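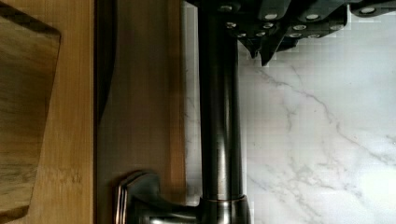

Sourdough crackers going soft by the next day

Reading time: 2 minutes
Print | E-mail

gemarlow
I've made discard crackers eight times now and every batch is crisp at dinner and bendy by breakfast. Same recipe each time: a cup of discard, melted butter, salt, rosemary, baked at 300 until golden. They go into a tin once they're cool. My family has started calling them "the flatbreads," and they don't mean it kindly.

Chinyere B
How thick? If you can't see the spatula's shadow through the dough, you've made a small, sad pizza.

gemarlow
Thin-ish. I used a rolling pin and my full body weight.

bolton_bakes
Rolling pins are for pie. Thin the discard with the butter until it spreads, then push it across the parchment with an offset spatula. Score after ten minutes in the oven.

Talha Sandhu
Disagree with bolton. Spread dough comes out thick in the middle and burnt at the corners every time I try it. Roll it between two sheets of parchment and chill it first. The real problem is that golden isn't done. Turn the oven off, crack the door and leave them in there for an hour.

bolton_bakes
Every time YOU try it, sure. I've got 1,436 posts on this board and at least half are about crackers.

Talha Sandhu
I've read them. The other half are about your oven thermometer.

Nasrin S.
Can I ask about the rosemary? Fresh or dried? Fresh chopped fine and stirred into the dough made mine leathery. I sprinkle it on top now.

gemarlow
Fresh, stirred in, lots. Oh dear.

Chinyere B
Well, there's one suspect. I'd still do the oven-off thing — it rescues a soft batch too, if you have any left.

gemarlow
Update, 2026-08-07: dried rosemary, Talha's parchment trick, an hour in the oven with the door cracked. Day three and they still snap. Sorry, bolton.

bolton_bakes
Day three in a tin proves nothing. Come back when it's humid.

Parisa Esfahani
Does any of this work with rye discard? Mine smells like nail polish but I'm told that's fine.

Talha Sandhu
Feed it first. Then ask again.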